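Home | Syllabus | Handouts | Lab Hours | Contact

Handout 4: The Slipping Grip
Reading time: 2 minutes

Welcome back, everyone! I promised you a real fault to chew on, and the one I've picked comes from our own bench. Last May the Teramberg arm began dropping parts on the way to the tray, first now and then, and by the end of the month often enough that Ayman Jaber stopped the job and wrote it up properly, bless him.

The log told a puzzling story. Out of 73 lifts the controller reported a good grip on more than 70, yet plenty of those parts landed on the floor. The controller only knows that the fingers closed and met something at the expected width. It has no idea whether that something is sliding (and neither would you, wearing thick mittens!).

So before you touch a single setting, open the gripper and have a good long look at the pads. You want the wavy ridges just below each tip, and you want to compare one finger with the other. The ridges on the right pad look a bit coarser and more worn, and there are dusty gray scuffs near the tip.
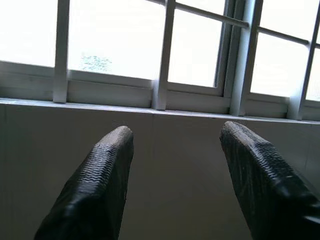

What we tried, and in what order

Our first move, I'm sorry to say, was to raise the closing force. It helped for one afternoon and then cracked 2 housings. Chepkoech Chege then suggested wiping the pads, swapping left for right, and running the same parts again. The slip changed sides along with the pad, and that settled the argument.

For next time: write down how you would catch this fault earlier, using only signals the arm already gives you. Half a page is plenty, and do bring your sketches.

Related handouts
Handout 3: Reading the Bondis Fault Log
Handout 5: Stop Buttons and the Masri Cell
Zidlow Feeder: Jams and Misfeeds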